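Repairing the Wooden Table: A Quiet Revival in Tunthorpe
By Henrike Haberkorn

The town of Tunthorpe has resumed its furniture repair scheme, under which residents may bring tables and chairs to the former Janssen works. Since August the scheme has accepted 54 pieces. Gerd Strobel, who directs it, reports that over 200 households have asked to join. Most tables need only new glue at the joints and a fresh coat of oil.
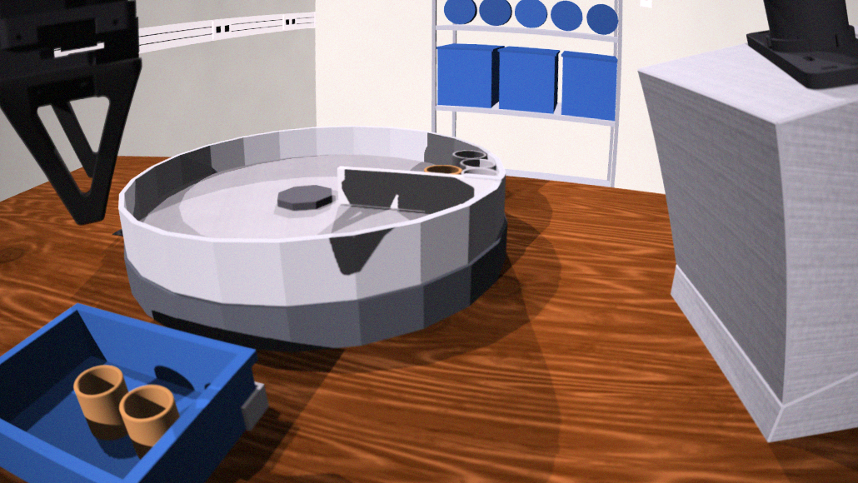
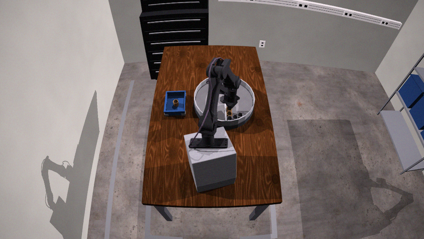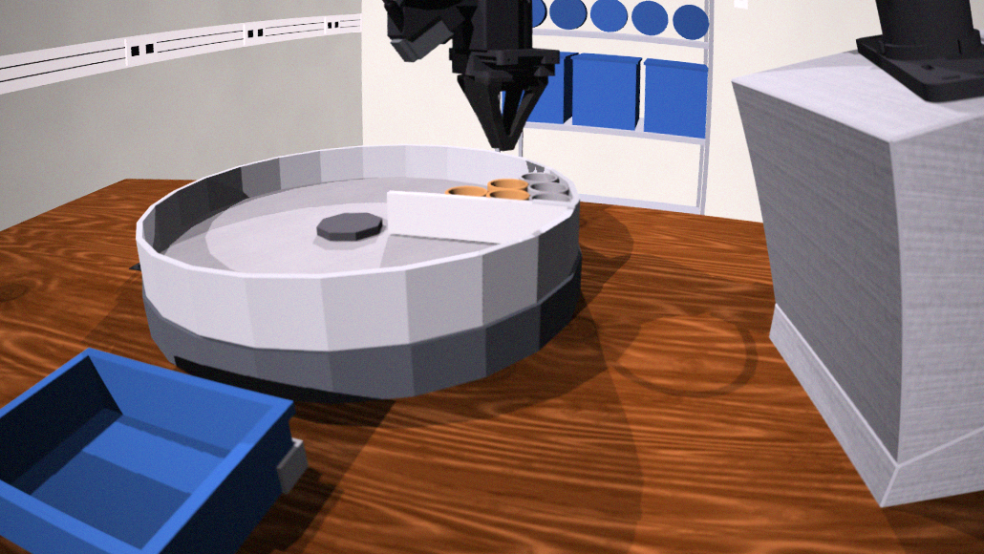
How often should an oiled table be treated again?
Once a year is enough for a table in daily use. A thin coat should be applied with a soft cloth and left overnight.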